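How to Make Your First Real Profit in Tollbridge

Tollbridge is a browser game about hauling goods between towns, and I've been hooked on it since my cousin sent me an invite link. It's free, it runs in any browser, and you can play a full turn while the coffee is brewing. The one trouble is that the built-in tutorial drops you right when things get interesting. It shows you how to buy a sack of barley and then waves goodbye! So here's the way I'd start a new account if I were doing it all over again.

Getting set up

Sign up with an email and a trader name. You can't change the trader name later, so think for a second before you type something silly (I did not, and I am now Lord Pickle forever). You begin in Jekville with a cart, one mule and 681 crowns. That sounds like a lot of money when you see that barley is cheap, but your mule eats every turn whether it's moving or not, so try not to stand around.

Before buying anything, click the Market tab and set the view to History. You'll see a little line for each good. Look for the ones that wiggle. Salt and candles go up and down constantly, and those are the goods that pay early on. Iron hardly moves at all. Leave it alone until you own a warehouse.

Your first trip

Buy salt in Jekville any time the price shows in green. Fill half your cart with it and keep the rest of your crowns in your purse. I know, I know, a half-empty cart looks like a waste. But bridge fees get charged when you arrive, and if you can't pay, the game sells your cargo for you at an awful price.

Next, open the map and send your cart to Tapsell. The trip takes 2 turns on the river road. When you get there, don't hit Sell All. Selling in one big lump pushes the price down as you go, and you can watch it slide while the counter ticks. Sell a few units, wait a turn, then sell a few more. Buy candles with what you've made and head back home.

Do that loop until you have enough for a second mule. For me it was up to 8 round trips, though Kirsty Katene, who writes the excellent newbie posts on the player forum, gets there faster by mixing in a bit of wool.

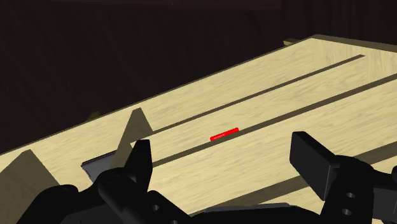
With a second mule you can finally run both roads out of Jekville, and this is where the game really opens up! The river road goes to Tapsell and the hill road goes to Prirnance, and you can't swap a cart from one to the other once it has left the gate. Picture the two long grooves in that pale wooden board, running parallel down its length. Your carts travel like that, side by side, each stuck in its own track until it reaches the end. So make your decision at the gate. Salt and candles belong on the river road. Prirnance wants cloth, honey and anything marked Luxury, and it pays well for them right after the harvest event in September.

Placing a standing order

Once you have both carts moving, go to Trade, then Orders, then New Standing Order. Pick the good, type the highest price you're willing to pay, and choose how long the order should stay open. I like 7 turns. Anything shorter tends to run out while I'm at work, and anything longer ties up crowns I'd like to use somewhere else.

Press Confirm and check that the order shows up in your list with a yellow dot. Yellow means waiting. Green means it went through and the goods are in your cart. If the dot is gray, you've set a price the market won't accept, so edit it and try again. The money for an open order is held back from your purse, which confused me terribly the first time. I thought I'd been robbed!

A few things I wish I'd done sooner

Turn on the price alerts under Settings. They're off by default, and they save you a ton of clicking.

Join a guild early, even a sleepy one. You get a small break on bridge fees and somebody to ask when a market does something weird.

Keep a notebook. Mine is just a text file with the good, what I paid and what I got, and it's how I found out I had been losing money on honey for weeks while feeling very clever about it.

Skip the loans until you own a warehouse. The interest gets taken before your sales come in, and a single slow turn can leave you selling a mule. Poor mule.

Filed under: Browser Games, Beginner Guides, Trading Sims

Related posts
Which Warehouse Should You Buy First in Tollbridge?
Reading the Market History Tab
Wool or Candles? A Jekville Price Diary
How Guild Fees Work
Surviving Your First Winter in Prirnance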